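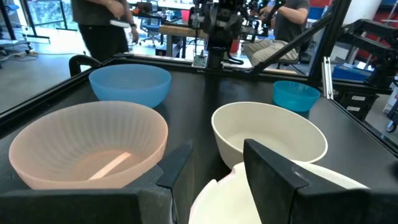 Lecture 7 notes: Teleop demos, nesting and stacking tasks
Instructor: Anisa Rahman
Posted after Tuesday's class, some people asked for them before the lab. Slides are separate.

Recap from last time

Kinesthetic teaching = grab the arm, move it, record the joints. Good for one arm, slow moves. Your hands end up in the camera views, which the policy then learns from. Bad for two arms unless you have four hands.
Teleop = you move something else (leader arms, VR controllers, a 6D mouse) and the robot follows. Hands stay out of the way. Costs you touch, mostly.
Today is all teleop, two arms, bowls.

Why bowls

Cheap, don't break, rims are thin so the grasp has to be fairly exact. Nesting one in another gives a clear yes/no at the end. Different colors and sizes let you change the layout without writing a new task. See-through ones are hard for depth cameras, leave some in anyway. A policy that only ever saw solid bowls will do strange things the first time it meets a clear one.

The task as written on the lab sheet

Start: bowls spread out on the black surface, none touching, none upside down. Arms at home pose.
Goal: all the bowls in one stack, largest on the bottom, both grippers open and clear of the stack.
Either arm may do any bowl. Handover in the middle is allowed, not required.
Time limit 70 seconds. Past that, stop and mark it as a timeout, don't rush the last bowl.

Rim grasps

One finger inside, one outside. Come down straight, close, THEN lift. People skip the pause and the bowl tips.
Go for the part of the rim nearest the arm you're using. Reaching across to the far rim puts the wrist over the bowl and the wrist camera sees nothing useful.
Deep, steep-sided bowls: grip lower on the wall. Wide ribbed ones flex, so close slower.
If a bowl slides when you touch it, that's fine, follow it and regrasp. Keep the demo. Recoveries are worth having, see below.

Leader arm tips

Elbows supported. Seriously. Your demos get shaky after half an hour and you wont notice.
Leader and follower have to match before you engage. If they're off, the follower jumps. The Doso interface warns you with a beep, older Jalten build does not.
No force feedback on our setup. Watch the bowl wall for bending, listen for the gripper motor straining.
Look at the camera feeds, not over the top at the real table. Rule of thumb: if you couldn't do it from the feeds, the policy can't either. You are giving it information it doesnt have.
Move one arm at a time for your first few demos, then both. Idle arm parked well back, not hovering.

Camera views

Wrist views: close up, great for rim vs. fingers, lousy for knowing where everything else is. Fingers and whatever is held take up a lot of it.
Overhead or head view: whole layout, but the arms cover things. Near the moment of release you often can't see the lower bowl at all from above.
Use both. Check in each one before recording that the lens is clean and the view isn't bumped. Compare to the reference still in the lab folder. 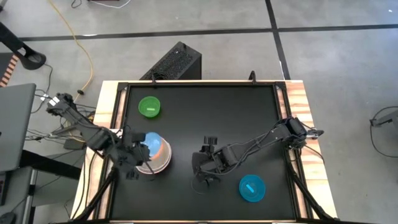
Fig. 2. Both arms over the work surface. Left gripper at the clear bowl, light blue bowl showing through the plastic.

Look at Fig. 2 again when you get to question of occlusion in the homework. From above, how would you tell "inside" from "underneath" with a clear bowl? Which view would settle it? We talked about this in class and did not really agree.

Also background. Floor tape, cables, the edge of a desk, all of it is in the data whether you want it or not. Don't tidy between episodes 1 and 2 and then leave it messy for the rest. Either vary it on purpose or leave it alone.

What counts as a good demo

Smooth, but not perfect. Some correction is fine.
No long freezes. If you need to think, think before you hit record. A still arm teaches the policy to sit still, and it may never get going again.
Same strategy within a session. If you stack left to right in half of them and right to left in the other half, with the same start layout, the average of the two is garbage (multimodality, last week's reading by Jacobs section 3).
Ending: open, back off, hold still one second, stop the recording.

Throw out: wrong start pose, dropped frames, hand in view during the episode, bowl off the table.
Keep but label: slips with recovery, timeouts, handovers.

Numbers

The Alent set we use for the baseline has 2147 episodes. You are not collecting that many. Each lab group does 3 layouts, then trains on its own demos plus the shared set, and compares with the shared set alone.

Data format

One folder per episode. Joint positions and gripper opening for leader AND follower, every camera, one text label. Actions = leader positions, state = follower positions. Do not swap these. It will train, it will look ok on the loss curve, and it lags horribly on the robot.
Check the timestamps line up. Quick test: find the frame where the gripper first closes, see if the gripper number drops at the same time.

Lab safety

E-stop within reach of whoever is NOT driving. Hands off the table while arms are live. Resetting bowls: disengage first, say "clear" out loud, then reach in.

For next time

Read the chapter on compounding errors. Groups of 3, sign up on the sheet by the lab door. Final demos due end of March, upload the discards too in a seperate folder.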